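Skurham open afternoon -- notes from the visit

Back late, typing this up before I forget it. Apologies for the state of it. Proper write-up for the newsletter to follow if Consuelo gives me the space.

So. Skurham College, student robotics projects, doors open from 2pm. We got there nearer half past because of the roadworks at Widlow and then a car park that wants an app. Consuelo Gallardo drove, I navigated, badly. Sign in at the front desk, sticker badge, up two flights (there is a lift, we found it on the way out). The projects are spread along one corridor plus the big room at the end, which they call the Ragab room after whoever paid for the benches.

Reason for going: our own club at Widlow starts its second year in October and we still haven't settled on what the older group should do. Last year was line followers and more line followers. Wanted to see what students only a bit older get up to, and what it costs, and how much of it falls over.

First stop, corridor. A maze solver on a trestle, very quick, very loud. Next to it a plant watering thing with a moisture probe and a pump out of a fish tank. Nice poster, good wiring, pump not primed so no water. The lad on it was cheerful about it and showed us the code instead. Also a sorting chute for coloured sweets, which Consuelo liked more than I did. It put a green one in with the yellows while we watched and nothing got said.

Then the Ragab room, and this was where the afternoon went.

Magdy Belkadi runs the arm project. He teaches the second years, talks fast, and lets his students do most of the answering. The task on the day was weighing. Get a given amount of dry beans into a bowl on a kitchen scale, using two arms and a scoop, no human hands after the start. Sounds dull written down. I stood there for the best part of an hour.

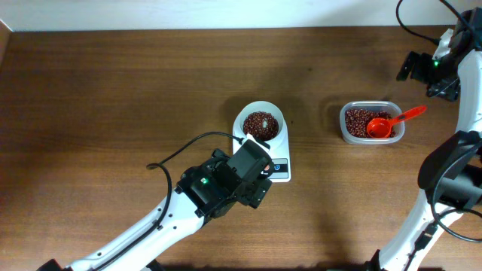
Weighing turns out to be a very good task to set a class. That was my main note and I have underlined it twice. There's a number at the end, so no arguing about whether it worked, and the kit is stuff you could get out of any kitchen -- plain white scale, white bowl, a little clear tub for the supply and a red-orange plastic scoop. Beans are a good choice too. Those dark reddish-brown ones show up a treat in a white bowl, so people at the back of the crowd could follow, and Magdy says they sweep up easier than rice. They tried rice in the first term. They don't talk about rice.

The bit I hadn't thought about is the scoop. You would assume the beans are the hard part. No, it's picking the thing up by the handle at an angle that lets you tip it later. Lensa Hailu, second year, has spent most of her project on that alone. She had a notebook full of handle positions, little sketches with arrows, and a page headed NEVER AGAIN which I wasn't allowed to read. Her advice for our lot: start with the scoop in the same place every time, then move it a little, then a little more. Don't let them start with it anywhere on the table, they'll lose heart.

How they teach it: the students drive the arms themselves first, by hand, over and over, and every go gets saved. Then the software learns from the saved goes. Lensa's team are up to 1147 goes. I asked if that was a lot and got two different answers at once. The dull ones count as much as the good ones apparently, and they have a rota so the same person isn't doing it all, as everyone drives differently and it gets into the results. One student always paused before tipping and for a month the arm paused too. Loved that.

Three runs while we were there. First was good, slow but good, landed inside the allowance. Second dropped the scoop back in the tub and sat there. Restarted. Third went over by a fair bit and the whole room groaned. The allowance is 5 grams either way, which sounded generous to me until I tried it by hand at home just now with lentils and a teaspoon. It isn't generous.

Nesma and Aicha Fawzy were doing the scoring and explaining to visitors. Sisters, one in each year, finish each other's sentences. Nesma built the score sheet: points for weight, points for time, points off for spills. Aicha thinks time shouldn't count at all yet becuase it makes people rush the tip. They had clearly had this out before. I am with Aicha, for our age group anyway. We gave points for speed last year and got a lot of robots in the skirting board.

Asked Magdy about two arms where one might do. His answer was that sharing the space is half the lesson. The students have to agree who goes where and when, and plan it on paper before anything is switched on. He makes them act it out as well, two people, one hand each behind the back, a real bowl. We could do that on a first evening with no kit whatsoever. Noted.

Money. Couldn't get a straight figure. The arms belong to the college and are shared with another course, so there is a booking sheet and a fair amount of grumbling about the booking sheet. Out of our reach in any case. But Magdy reckons the task scales right down: one small hobby arm, light plastic scoop, lighter fill. He mentioned dried peas and then looked doubtful. He offered to lend us the spec sheet and the scoring form, and I've had the form by email already, so he's a man of his word.

Safety, since parents will ask. Tape line on the floor, visitors behind it. One student with a hand by the stop button during runs and doing nothing else, no chatting. They swap over between runs. I'd like us to copy that even for the small stuff, it gives the quieter ones a job that matters and they get to shout.

Tea was in the room opposite. Decent biscuits, urn on its last legs. Got talking to a teacher from Tuson who brings a minibus every year and says the projects have got narrower and better. Used to be everyone building a whole robot from scratch in a term and half of them not moving on the day. Now it's one job, done many times, with numbers on the wall. She misses the mad ones a bit. So do I, there was nothing with a flamethrower-shaped hole in it this year (the poster for the old one is still up by the stairs).

Missed altogether: the talk at 4 on careers, and whatever was in the side room with the drone cage. Consuelo looked in and said it was packed and hot.

Things to sort for our own club, in no order:

Ask the school kitchen if they have an old digital scale going spare
Paper planning session for pairs, first evening
Stop button job, on a rota
Score sheet -- adapt Nesma's, drop the time points till spring
Find out what 3 of the small arms would cost, one per table
Dry fill that isn't rice

Consuelo wants to take the older group over to see it for themselves. Magdy says yes in principle, max one minibus, and they'd be allowed to have a go at driving. Need a date outside the Skurham exam weeks. If you've a child in the older group and could drive, tell Consuelo and not me, I will loose the bit of paper.

One more thing, from Lensa, as we were putting coats on. I asked what she would do differently and she said label the saved goes properly from day one. They've got a whole folder called test2 and no one can remember what test it was. Ours is called newnew. Will fix that tonight, or tomorrow.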